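4.2 Do patterned floors help people judge distance?

The case for gridded flooring in public buildings rests on one old idea: a regular pattern seen at a slant gets finer as it gets farther away, and the eye reads that change as distance. We do not dispute the idea. We doubt that it carries as much weight on a real floor as the flooring trade has claimed for it. 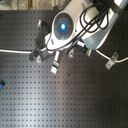
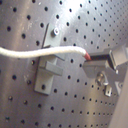
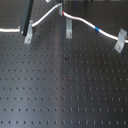
Figure 3. Regular grids of small holes, each surface with a pale reflection over part of it.

The main evidence comes from the Jikirik corridor trial, in which 17 adults walked toward a low step over a plain floor and then over a tiled one. Castillo and Mandagi report that the tiled floor gave more accurate stopping distances, and their result has been repeated in product sheets ever since. The order of the two floors was never changed. Everyone met the plain floor first, and by the second walk everyone had already learned where the step was. A gain from practice would look exactly like a gain from the tiles. There is also the matter of light. The trial corridor was lit by soft overhead panels and the tiles were matte, so the pattern could be seen from one end to the other. Few lobbies are like that. In the middle picture of Figure 3 the holes do get smaller and closer together toward the upper right, as the textbook account says they should, but the glare across the upper center washes them out, and there the eye has no spacing to compare. A polished lobby floor facing a glass door in February is likely to have the same trouble over a much larger area.

Szczepańska's later study at Plallasitz dealt with the order problem by mixing the two floors at random. Her advantage for tiles was small, and it was gone at distances above 9 meters. She put this down to tired walkers. Jakubowski, working from the same records, thought the shine on the far tiles a better guess, though neither of them measured it. We lean toward Jakubowski's reading but would not want to build on it.

The Mineo survey is sometimes cited as a third source of support. It asked 600 visitors whether they felt safer on a patterned floor. Most said they did. Feeling safer may lead a person to walk faster and look down less, and the survey recorded neither speed nor missteps. We have left it out of the comparison in Section 5.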